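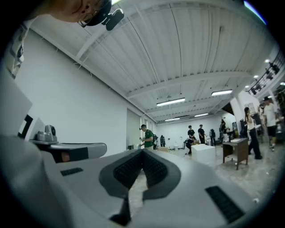
# Fovon salt-free "conditioner", anyone measured anything?

**hardwater_mirta** (Mirta Painemal)
August 2024

We moved to Gilbert in February and the water here is like drinking a driveway. Kettle is white inside, shower glass looks frosted, and the dishwasher has started leaving grit on the mugs. A guy from Prarnia came out, dipped a strip, pulled a face, and quoted me $1,434 installed for a Fovon salt-free conditioner. No drain line, no salt bags, no electricity. The brochure says it "restructures" the minerals so they stop sticking to things.

I asked him what the hardness would read afterward and he said it would read the same. I asked how I'd know it was working and he said my skin would feel different.

So before I hand over the money, has anybody here run one of these and measured something? Skin doesn't count.

---

**Dardo_S**

I've had a Fovon for a while and I like it. The shower door gets wiped once a week and comes clean with a plain cloth. Before, I needed vinegar and a scraper. I haven't measured anything because there isn't much to measure, as your guy told you. It doesn't take the calcium out, so a test strip can't show a change. That doesn't make it a scam.

---

**pipe_wrench_annie**

> a test strip can't show a change

Which is awfully convenient for whoever sells it.

I'll be fair, there are two different things sold under the "salt-free" label. One is a tank with a bead media in it that's supposed to get the hardness to form tiny crystals that stay in the water. There is some decent testing behind that idea. The other is a magnet or a coil of wire clamped on the pipe, and I wouldn't pay lunch money for that. Mirta, which one is the Fovon? Does water go through it or past it?

---

**hardwater_mirta**

Through it. It's a tank, maybe waist high going by the brochure. The brochure calls what's inside "Cetis mineral technology" and never says what that is. I looked for a spec sheet on the Prarnia site and got a form asking for my phone number.

---

**pipe_wrench_annie**

OK, then it could be the real kind. Ask for two things in writing: what the media is, and when it has to be replaced. Those beads wear out. If he says "lifetime," ask whose.

---

**tub_and_tile**

Did he tell you the actual number off the strip? Strips are color matching and the guy holding it is on commission. Buy a drop kit, the kind where you count drops until the color flips. They cost next to nothing and you can do it at your own sink with nobody pulling faces at you.

---

**hardwater_mirta**

He said "off the chart." I ordered a drop kit and just ran it three times on the cold kitchen tap. It comes out to 289 ppm. So hard, yes. But the chart that came with the kit goes well past that, so I don't know what chart he was looking at.

---

**Dardo_S**

289 is very hard by anybody's scale. You're all treating the salesman like a crook for rounding up.

---

**tub_and_tile**

"Off the chart" isn't rounding.

---

**old_valve**

Put in a regular salt softener and be done. I paid 900 for mine, installed it myself over a weekend, and the water tests at basically nothing. You can check it whenever you want. Soap lathers. No scale on anything. Yes, you buy salt, and yes, you need a drain and an outlet nearby. People act like carrying a bag of salt to the garage is a hardship.

---

**Dardo_S**

People also act like the salt goes nowhere. Every regeneration sends brine down the sewer, and some towns restrict softeners over it. I'm also on a low-sodium diet, so I'd be adding a separate filter for the kitchen, and I don't love the slimy feeling in the shower. That's why I went the other way, and I'd do it again. I'm Dardo Sepúlveda, it's my real name on here, I don't work for Fovon and I paid full price.

---

**old_valve**

Fair on the diet. The slimy feeling you get used to.

What did your water heater look like when you last drained it? That's what I'd want to know. A shower door is easy to fool yourself with. You bought a thing, you wipe more often, the door looks better.

---

**Dardo_S**

Haven't drained it.

---

**old_valve**

Well.

---

**pipe_wrench_annie**

I'm going to half defend Dardo. The "wipes off with a cloth" report is pretty common with the bead type, and it fits with what it's supposed to do. You still get spots, they just don't bond as hard. If what bothers a person is scraping the shower, that might be worth paying for. My problem is the pitch. Softer skin, brighter laundry, less soap, all of that comes from removing the hardness, and this doesn't remove it. They've borrowed the softener's list of benefits and printed it on a different product.

---

**hardwater_mirta**

That's exactly the list in the brochure. Laundry and soap both.

Another thing. At the bottom of the page it says "tested to reduce scale up to" and then a percentage, with a little star. I went looking for what the star means and it isn't on that page or the back. "Up to" plus a star with no footnote is not filling me with confidence.

---

**tub_and_tile**

Call and ask for the test report. The whole report with the lab's name on it, water temperature, flow rate, how long it ran. If there is one they'll be happy to send it.

---

**hardwater_mirta**

Called. The woman on the phone was nice and had no idea what I meant. She said a specialist would get back to me and then offered me $500 off if I signed this week.

---

**old_valve**

There's your answer.

---

**Dardo_S**

A discount isn't evidence that the product doesn't work. Every home improvement outfit in the state does that. Replacement windows are worse.

---

**pipe_wrench_annie**

True, but it does tell you what the first price was worth. Mirta, if you want to try the bead type, you can buy a generic tank with the media named on the label and have any plumber put it in. Then do the boring test. Two identical kettles, one filled from a tap before the tank (the outside hose bib, usually) and one from after it. Same number of boils. Don't descale either one. Try to wipe them out with a cloth at the end and post what you get.

---

**tub_and_tile**

Label the kettles on the bottom and have somebody else do the wiping. You already have an opinion.

---

**hardwater_mirta**

I do have an opinion, it's been getting stronger all afternoon.

Not signing with Prarnia. My brother-in-law wants me to get the salt one, and there's already a softener loop stubbed out in the garage, so the drain isn't a problem. Dardo, would you be willing to drain a bucket off your heater and say what comes out? I'd take that over the brochure. If it's clear I'll reconsider the bead tank.

---

**Dardo_S**

Sure. Give me a few days, the valve on that heater is ancient and I'd like a spare on hand before I touch it. And if it comes out clean I expect old_valve to say something nice.

---

**old_valve**

How old is the heater, and was it new when the Fovon went in? If it had years of scale in it already, a bucket of grit won't prove much against you either.

---

**Dardo_S**

Older than the Fovon by a good stretch. I'll run it until it's clear and post what I see.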